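How a Shop Robot Is Looked After

At the big store in Rusham there is a robot that puts things on shelves. It is called Grullis. It has two arms, a tall body and wheels where feet would be. It was built by a company called Shojaei, in a workshop in Broltville, and it came to the store in November.

Grullis looks clever, but it can't look after itself. People have to set it up, clean it and fix it when something wears out.

Setting up

Before a robot can work in a shop, it needs a map. A worker pushes Grullis slowly up and down every aisle while a sensor near its base measures how far away the walls and shelves are. The computer inside joins all those measurements together. If somebody moves a big display, that part of the map has to be done again.

Next, the robot has to learn how to use its hands. Picking up a tin is easy for you. You don't think about where your thumb goes. A robot has no idea until it has been given a lot of examples, and it gets them from people. A person does an ordinary job while a camera up at head height looks down at their hands. The computer studies how the fingers bend, how far the arms reach and what the hands do first. Grullis was given 2000 short clips before its first day at work.

Shopping carts are one of the hardest things in the store for a robot. The wires are thin and shiny, and a camera can see straight through the gaps to the floor. The computer has to work out which lines belong to the cart and which belong to the tiles.

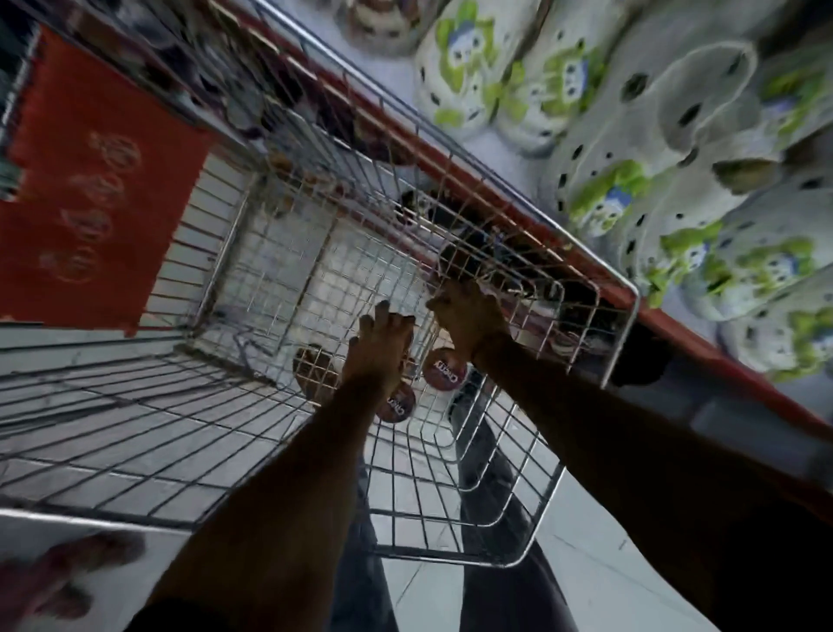

Two hands at work inside a wire cart, with round containers lying on the bottom.

The morning check

Each morning at 6 o'clock, before the doors open, a worker goes through the same jobs with Grullis.

First, the power is switched off. Nobody touches a robot's fingers while it is on.

Then the camera is wiped with a soft, dry cloth. A smudge on the glass can make a box look fuzzy, and the robot might reach for the wrong spot.

The finger pads come next. They are made of rubber so they can grip, and they pick up dust and bits of sticky label. The worker cleans them with a damp sponge and checks for cracks. The pads are changed after every 400 hours of work.

Last of all, the worker looks at the wheels. Hair, string and price tags like to wrap themselves around the axles, and they have to be pulled out with tweezers.

When something goes wrong

If Grullis gets stuck, it stops and a yellow light comes on. A number also shows on a little screen on its back. The worker looks up the number in a book to find out what is wrong. Number 1795 means that a finger motor is too hot. The robot has to rest until the motor cools down.

Some repairs are bigger. On a Monday when the store is quiet, a mechanic may take off a whole hand and put on a spare. It is held on by 2 bolts and one plug. Afterwards the robot picks up a foam block over and over, to make sure the new hand closes the way the old one did.

Words to know

Sensor: a part that measures something, such as distance, light or heat.
Axle: the rod that a wheel turns on.
Motor: a part that uses electricity to make something move.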